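Coasters, Coasters and a Few More Coasters
Jan 23, 2024 | by the Rukby Table Blog
60 shares | 2 comments

I have a soft spot for coasters, and I'm not even a little embarrassed by it! They're small, they're cheap, they take up no room in a suitcase, and they do a real job every single day. So when I finally cleared out the drawer under the coffee maker in November, I spread the keepers on the white table and had a wonderful time getting reacquainted with them.
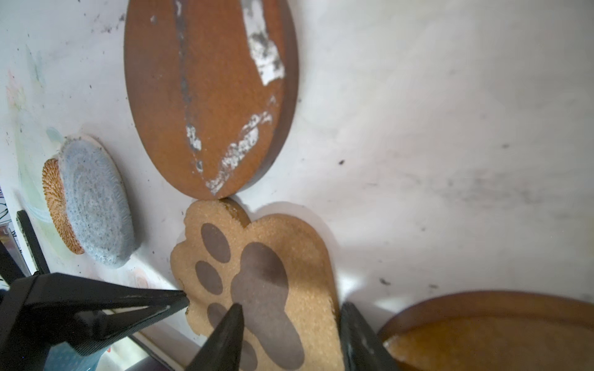
Most of mine were picked up one at a time. I've never been a matching-set person (I own exactly one set, and it's in the guest room, where it looks very polite). I love it when everyone who sits down gets something different and ends up choosing a favorite. People get attached quickly, too. Put out the wrong one for a regular visitor and you'll hear about it!

Some notes on the ones I reach for the most:

The big oval. Brown, thick around the edge, and by far the most worn of the bunch. The surface has peeled in a long streak down one side and I've decided I like it that way. It's generous enough for a soup mug with a cookie parked next to it, and I use it more than all the pretty ones. It came from a table at the Pirkow flea market, out of a box marked "kitchen, misc."

The cork paw. How could I not? It's light speckled cork with the pads printed in a dark gray-brown, and the outline is scalloped all the way around to make the paw shape. Cork is my favorite material for cold drinks because it doesn't stick to the bottom of the glass and come up with it. If you only buy one kind, buy cork.

The round woven one. Blue-gray felt on top, orange-brown woven rattan around the rim. I found it at Gandar, the little home goods shop by the bus station, and went back for another the next week, but they were gone. The felt is so soft that I use it for the teapot lid as well, just so it has somewhere nice to sit.

On cleaning: cork gets a damp cloth and a little dish soap, then dries standing on its edge overnight. Felt gets a lint roller, and please don't soak it. For rattan I use an old toothbrush, dry, going along the weave. The table itself needs a good scrub too, as it has picked up plenty of scuffs and smudges over the years, and that's next on my list!

I still want something in stone or slate, and a friend keeps telling me the Venckus pottery studio does lovely glazed ones with felt feet. If you've used theirs, leave me a comment. I'd love to know how they hold up to hot mugs.

2 comments
Contact | © Rukby Table Blog | Back to top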